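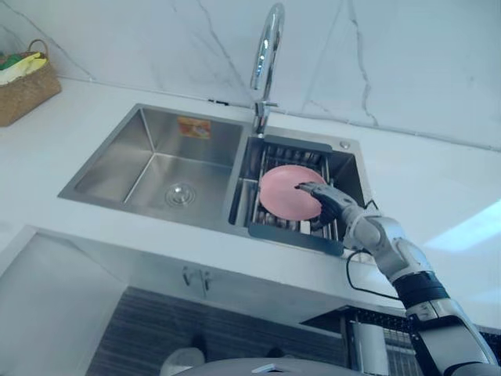
Good rules for household robots tend to start with very small questions, and the one that has kept me happily arguing for most of June is when a robot should be allowed to let go. Take a dinner plate. A person putting one in a rack feels the rod touch the rim, gives it a bit of a wiggle and opens their fingers without a thought. A machine has to be told what counts as "safely down", and there is a lot to tell it. With a pink plate tilted over a draining rack, one finger stretched across its face and the others curled behind the rim, you can start listing the things that matter: which rods it should sit between, how much weight the rack is carrying, and which finger opens first. The handling code drawn up at Wenelness, a test kitchen that shares its working papers with anyone who asks, gives this moment a whole chapter. It is a joy to read.

The code has 163 clauses. That sounds dreadful, I know, but most of them are a single line, and they are written in the sort of English you could read aloud over breakfast. "Do not pass a held item over a person's hands." "If the item slips, stop the arm before closing the hand." "A cloth is not a surface." (I laughed at that last one, then spent ten minutes thinking about all the things I put down on tea towels.)

The earlier draft, known as the Briren rules after the workshop where it was written, was organised by machine part. Arms had a section, hands had a section, wheels had a section. Anyone wanting to know how to run a washing-up trial had to flick between all three. The new one goes by task, so everything about plates is with plates, and everything about the sink is with the sink. It's such a simple change and it makes a huge difference!

My favourite pages deal with hands. Before any work near water, the operator checks the covering of the hand for splits, then each fingertip pad for wear, then every joint for grit. Gloves are allowed, but they have to be smoothed so that no fold sits where the fingers close, and a glove that has been used for food work may not go back on for cleaning. A worn pad means the hand is retired for the session. There's no "use your judgement" here, and I think that is right, as judgement gets rather generous at four in the afternoon when you have two more runs to finish. 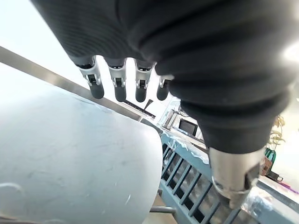 Checks like these take time, and the code is frank about that. It allows 20 minutes before the first run of the day and asks that nobody talk to the operator while they are being done. It also sets a limit of up to 14 runs before the whole list is gone through again. Some readers will find that fussy. Rathjen, a rival set of guidelines with a strong following among smaller workshops, lets the operator decide, and there are good people on that side of the argument. I'd still take the fixed number. It is far easier to stop for a rule than for a feeling.

Where I do have a quarrel is with cables. The code says a loose cable "should be kept clear of the work", and leaves it at that. Clear by how much? Clear of the counter edge, or the tap, or the cupboard handles? The Tirketitz notes, which cover workshop arms and were never meant for kitchens, give a plain test: move the arm through its full reach, slowly, with the hand empty, and watch the cable the whole way. If it touches anything, tie it back and go again. I would lift that paragraph straight across — commas and all.

There is plenty still to come. Glassware is marked "under review", knives have a page with a heading and nothing beneath it, and the section on wet floors ends with a note asking for comments. Send some in if you have ever run a trial in a real kitchen. The next draft is due before winter, and the people writing it do seem to read their post: the line about tea towels came from a reader's letter.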